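I got to the Trillby open day a little after nine in the morning, thinking I'd stay an hour, and I left when they were stacking the chairs! The student robotics club has the big room over the old Relumell store, and there were 14 teams showing their projects, most of them crowded around one laptop each.

My favorite was a team of three called Damum. They do nearly everything in simulation first (smart, if you ask me, when a real arm costs what it costs), and they had a white arm up on the screen with a power drill, a little tan box and some blue lumpy thing to practice on.
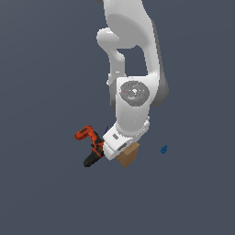 They've logged 1,652 tries so far this term, and they were super patient with my questions, even the dumb ones. I had a go at the keyboard myself and was terrible at it. Then it was off to the Abou Zeid bakery table by the stairs for a cheese pie, and back up for the line-follower races, which got pretty loud.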